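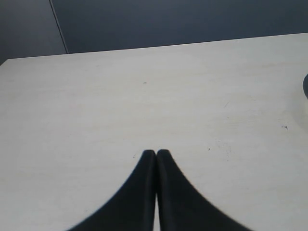
Sketthorpe sweet swap returns to the village hall after two quiet years

2 March 2022

If you have lived in Sketthorpe for any length of time you will remember the sweet swap, and if you have moved here more recently then you are in for a treat, quite literally, as it is coming back to the village hall this spring and everybody is invited to bring something sugary and take something different home.

The idea has always been a very simple one. You turn up with a bag of sweets from somewhere you have been, or somewhere your family comes from, or just from a shop that the rest of us might not know, and you tip them into one of the bowls on the long tables. Then you have a wander, a chat and a cup of tea, and fill a paper bag from whatever takes your fancy. It began as a way of using up holiday presents at the end of one rather wet August, when several households found they had all come home with more nougat than they could sensibly eat, and it grew from there until the hall was so full that people were queuing past the bicycle rack.

The last swap before the break drew more than 700 visitors over the afternoon, a remarkable turnout for a village of our size, and sweets from 37 countries found their way on to the tables. There was marzipan from Toledo, salty liquorice that divided opinion very sharply indeed (one table was still arguing about it at washing-up time), sesame brittle, sherbet lemons, and a dark, chewy ginger sweet that came without a label and that several readers have written in about since. If you were the person who brought it, please do get in touch with the hall office, as there are people here who have been thinking about it ever since!

Milk sweets are always among the first to go, and the Chinese kind in particular have a loyal following, especially with the younger visitors, who like the bright wrappers nearly as much as what is inside them. They are soft, creamy and pleasantly old-fashioned, a little like a toffee that has decided to be gentle with your fillings, and anyone with a supply of them at home can be sure of a warm welcome.

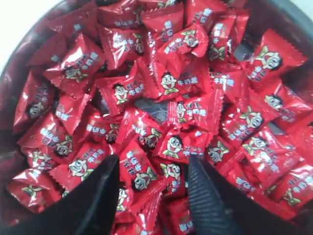 What to bring and when to come

Doors open at 2 in the afternoon and the tables will be cleared at 7, so there is no need for everyone to arrive at once. Entry is free, though there will be a tin by the tea hatch for anybody who would like to put something towards the new hall curtains.

Everything on the tables needs to be individually wrapped this year, so home-made fudge will sadly have to stay at home. Please keep the outer packet as well, and hand it in at the door so that the ingredients can be pinned up beside the right bowl. Sweets containing nuts will have a table to themselves on the stage side of the hall, and there will be a smaller one for sugar-free and gelatine-free sorts, which many of you asked for last time.

Clolon, the hardware shop on the green, has kindly lent the bowls and scoops again, and Watemeo will be running its minibus from the lower end of the village for those who find the hill a bit much. Seats on the bus can be booked at the hall office or by leaving a note at the shop.

Children are very welcome, but those of primary school age should come with a grown-up. Anything left over at the end will be bagged up for the after-school club, and offers of help with stacking the chairs will be gratefully received at the tea hatch on the day.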